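Chapter 7
Lending the Robot Your Hands

I learned to drive a robot arm on a wet Sunday, and I was terrible at it. My first go at picking up a pair of scissors took longer than making a pot of tea, and I had a proper kettle break in the middle! If you've read the last chapter you'll know how to write a movement down in code, joint by joint. Here we do something that feels much more like teaching a child to lay the table: you do the job yourself, through the arm, and the computer keeps a record of every joint as you go. One full run is called a demonstration.

Our running job for the chapter is sorting scissors into a tray. It sounds dull (my students at Obura groaned), but scissors are lovely awkward things. They lie flat, they overlap, and the handles are the only bit you really want to grab.

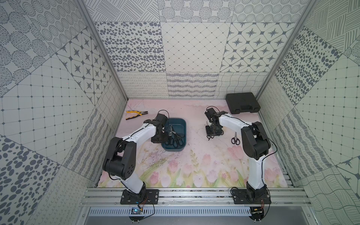 7.1 Two ways of showing

You can take hold of the arm and push it through the job, or you can steer it from a distance with a second set of controls. I'll call these hand guiding and remote driving. Hand guiding is quick to pick up, but with two arms you soon run out of elbows, so most of this chapter is about remote driving.

Before you read on, grab some kitchen tongs and try lifting scissors out of a shallow dish. Do it 30 times and jot down where you pinched them each time. We'll need your notes in 7.2.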